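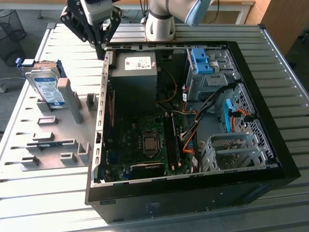

Dilo Bench Kit: notes and sample recordings

I've had the Dilo kit from Canditz on my bench since August, and this folder is what I've got to show for it so far. It's part review, part data card, so skip whichever half bores you! The job I picked is desktop PC work: open towers, drives, memory, cables. I wanted something fiddly, and old office towers are cheap.

What's in the folder
- 301 recordings, one attempt each
- 77 of them marked "redo" in notes.csv (I left them in on purpose)
- fixed camera and wrist camera views
- my setup settings, saved as Greltimside profile 2

What I like
The arms were easy to mount and the software found both of them on the first try. The fixed view is the one I check first – you get the whole case and the parts rack together.

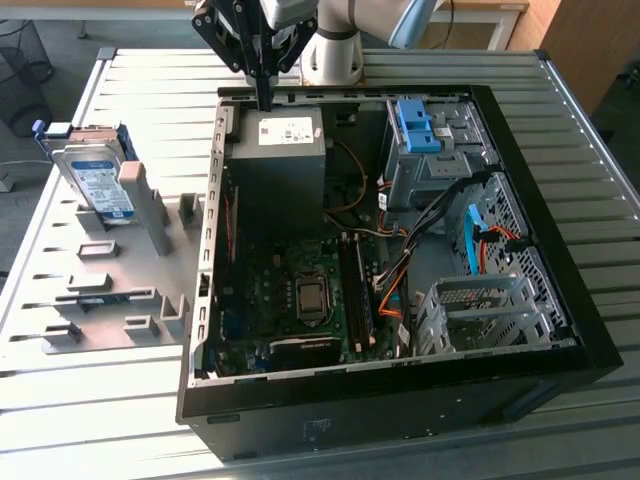
One early user of the folder wrote back that the kit is overpriced if you only need one arm, and that the single-arm version does most jobs fine with a decent clamp. Fair point, and I'd try that first on a tight budget. I still like having the second arm for bigger cases.

What bugs me
Cables, mostly. Anything soft moves when you brush past it, and I had to slow the speed setting way down before I trusted the kit near a connector.
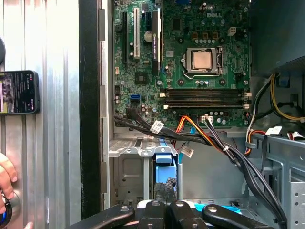
Wrist view into the tower, Quadro card and all.

The wrist cameras are sharp enough for my use, but the gripper takes up a good part of the picture, so plan your approach angles around that.

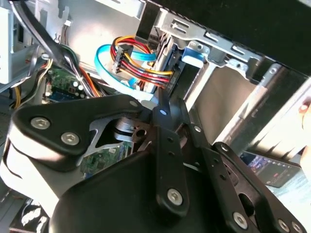
I ended up ordering the longer camera bracket from Weerasinghe and haven't fitted it yet. If it changes the views I'll put those recordings in a separate folder – please don't mix them with these.

Use
Free for anything non-commercial. Email me about the rest.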